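Tokgate keeps its test calendar short

August 2019

Tokgate will run its junior test programme over 2 days instead of the four used last season, with the same car and the same driver. Viola Grasso has been retained, and Deok-su Ra moves across from the simulator to take charge of her run plans.

The team's problem in April was tyre warm-up. Grasso lost time on the first flying lap of every run and recovered most of it by the third, by which point the rubber was past its best. 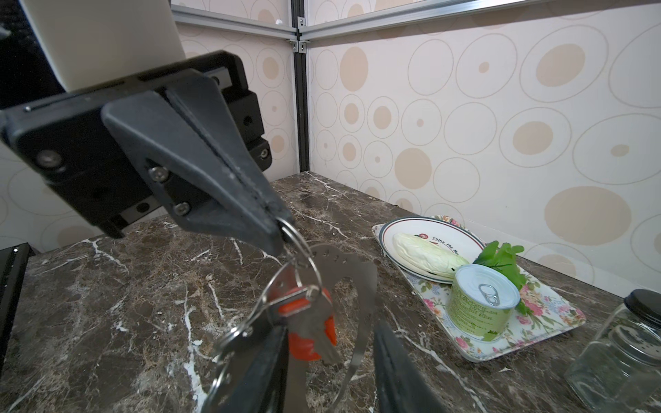
Brake temperature is the first item on the new run plan. The front discs were sitting 35 degrees below target at the end of the out-lap, and Szabolcs Virág, who looks after the chassis, has reduced the duct opening to suit. The blanking plates are small enough to get lost among a bunch of keys and metal pieces above a countertop, and each now carries a stamped number. Virág expects the change to cost some pedal feel late in a long stint.

Todard supplies the dampers. Its revised units have a softer low-speed setting and will be fitted for the second morning only — the first is reserved for a baseline in April trim. Total distance is capped at 300 km, of which 100 km is set aside for race simulation on used tyres.

"We had too many parts on the car and no clean comparison," says Orsolya Boros, the team manager. "If the dampers are no better, they go back to Todard and we race what we have."
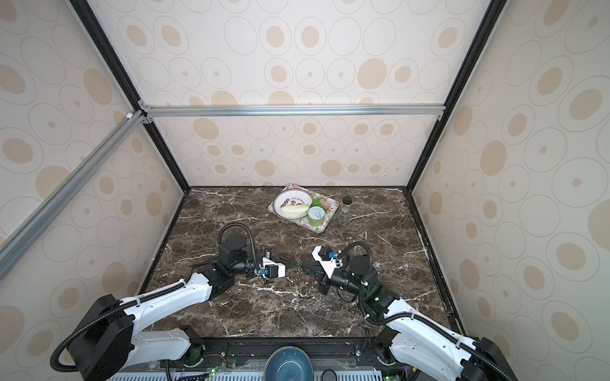
A plate on a serving tray with a floral border.

Olis, the other team running in the same session, has entered two cars and will share timing data under the usual agreement. Irén Hegyi drives the first. Its second seat is still open, with Bíró expected to confirm engine supply before a name is given.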